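Home | Contents | Previous chapter | Next chapter | Glossary | Index

Filed under: Space science > Student experiments > Chapter 5

Chapter 5
Getting an Experiment Ready for Orbit

In Chapter 4 we looked at how a research question is chosen. This chapter deals with what comes next: turning that question into a small, sealed experiment that can be launched, switched on by a crew member, and brought back to the ground for study.

Most student experiments share a carrier with others. The carrier used in this chapter is the Trundemero, a rack of sealed tubes built by Zetavine. Each tube is divided into chambers by clamps. Fluids, seeds or powders are loaded into the chambers before launch and stay apart until a clamp is opened in orbit. The tube has no power supply and no sensors, so everything the team learns must come from the material itself once it is home.

Planning begins with the ground work. A team writes out each step of the procedure, tries it in the classroom, and changes whatever proves too slow or too fussy. 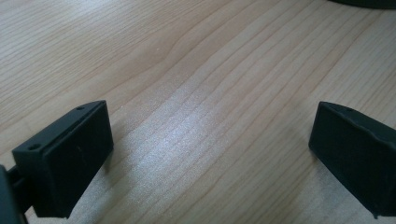

Why does a team need a second copy of its experiment on the ground?
The ground copy, called the control, is loaded on the same day with the same materials and has its clamps opened at the same time as the one in orbit. Any difference between the two can then be compared with the difference in their surroundings, chiefly the near absence of apparent weight.

A control is only useful if it is treated in the same way as the flight tube. Temperature is the usual difficulty. If the flight tube is kept cool before launch, the control must be kept equally cool, and the team must keep a written log of the readings.

5.1 Limits on materials

Every substance in a tube goes through a safety review. Reviewers want to know the amount, the concentration, and what would happen if the tube leaked. In the Sendo series of flights, which we follow through the rest of the chapter, teams sent in 3,675 separate material entries for review. Many were returned with a request for a clearer description. "Pond water" was not accepted; a named salt solution of stated strength was.
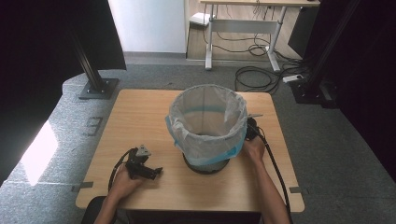
Fig. 5.2 Lined bin, open at the top, on a table.

Nabil Dabbas, who managed reviews for the Sendo flights, advised teams to list water as an ingredient and to give its source. His notes, dated June 19, 2022, are reprinted in the Nassar workbook, section 6.

Before reading on, write down one question that could be tested in a sealed tube without power. You will need it in section 5.3.

Contact the publisher | © Nassar Schools Texts | Back to top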